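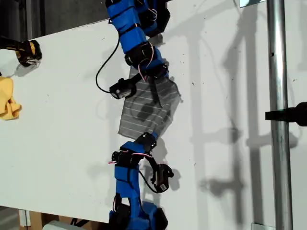

Fig. 1. Pièce de tissu gris à fines rayures blanches horizontales, plateau blanc, vue de dessus. Coins froissés et repliés.

Zerau-Textile : fiche de données

Contenu
Le jeu rassemble 2 708 vues de petites pièces de tissu posées sur une table, à différents stades du pliage. Il a été constitué par l'atelier Castaleo pour l'étude des plis et des déformations de motifs sur textile souple. Version courante : 2.

Organisation des fichiers
vues/ : images couleur, un fichier par vue
contours/ : masques du tissu, 8 bits, 0 pour le fond, 255 pour le tissu
index.csv : identifiant de vue, identifiant de pièce, motif, état

Champ « motif »
Valeurs admises : uni, rayures, carreaux, autre. Pour les rayures, l'orientation est notée par rapport au grand côté de la pièce, à plat.

Champ « état »
plat : aucun pli visible, bords dégagés
froissé : plis irréguliers, coins éventuellement rabattus
plié : au moins une arête de pli franche
Une vue qui relève à la fois de « froissé » et de « plié » reçoit « plié ».

Annotation
Les contours sont tracés à la main dans Breltix, puis relus. Une ombre portée sur le tissu reste dans le masque ; une ombre sur la table en est exclue. Les parties masquées ne sont pas reconstituées.

Limites connues
Les tissus blancs sur plateau blanc donnent des contours peu fiables. Les rayures fines peuvent produire du moiré après réduction. Ni le grammage ni la composition des étoffes ne sont renseignés.

Modifications
v2 : ajout du lot Maluleke, correction de l'orientation des rayures dans index.csv
v1 : premier dépôt, novembre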